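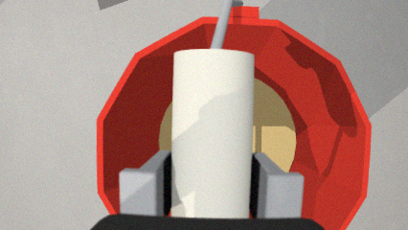 White cylinder over the red container

Grotham Home & Garden Forum > Candle Making > Pillars keep cracking, please help

waxwing_77
July 29, 2018
Hi all, long time reader, first time starting a thread. I've been making pillar candles since January and I love it, but my last two batches cracked right down the side. I'm using the Fisum pillar blend, 4000 grams in the big pot (I sell a few at the farmers market so I go through a lot of it). I pour, leave them on the kitchen counter, and the next morning there's a hairline crack from the wick to the edge. The first bag I bought never did this! Did they change the wax or is it me?

tallowtom
How fast are they cooling? My garage gets drafty and I had the same thing until I started putting a cardboard box over the molds. Cost me nothing. Try that before you blame the wax.

pixie_of_the_pantry
I'm going to blame the wax, sorry Tom. I bought Fisum in the spring and it was way more brittle than what I had before. Switched to Herrero and haven't had a crack since (well, one, but I dropped it).

tallowtom
Pixie, you also moved to a new house with central air that same month. You told us all about it in the other thread, lol.

pixie_of_the_pantry
Fair. But I poured the last of the Fisum here too and it cracked, so there.

waxwing_77
We do have a window unit and it blows right across the counter. I never thought about that. Is there a trick with the relief holes too? I've been poking them about an hour in and then forgetting about them.

oldbrasswick
An hour is too early for a fat pillar if the top hasn't skinned over. I wait until it feels like soft cheese, poke 4 holes close to the wick, then do the second pour a little hotter than the first. If you go back in when the whole thing is stone cold, the new wax pulls away from the old and you get a ring. Also please don't put them in the fridge. I know somebody is going to suggest the fridge.

mudroom_mel
I use the fridge and mine are fine :)

oldbrasswick
Of course you do, Mel.

mudroom_mel
Ten minutes, only to get them out of the mold! Not the whole cooling time. I have a Grorix aluminum mold that won't let go otherwise. Works great with small ones, wouldn't do it with anything over 700 grams.

tallowtom
Mold release spray exists.

mudroom_mel
And it leaves spots. We've been over this.

waxwing_77
OK so the plan is box over the molds, AC off, poke later. I'll do a small 800 gram test before I melt the whole bag. If it still cracks I'll try the Herrero. Does it take dye the same way? My reds came out kind of pink last time.

pixie_of_the_pantry
Takes it a little darker, so start with less than you think.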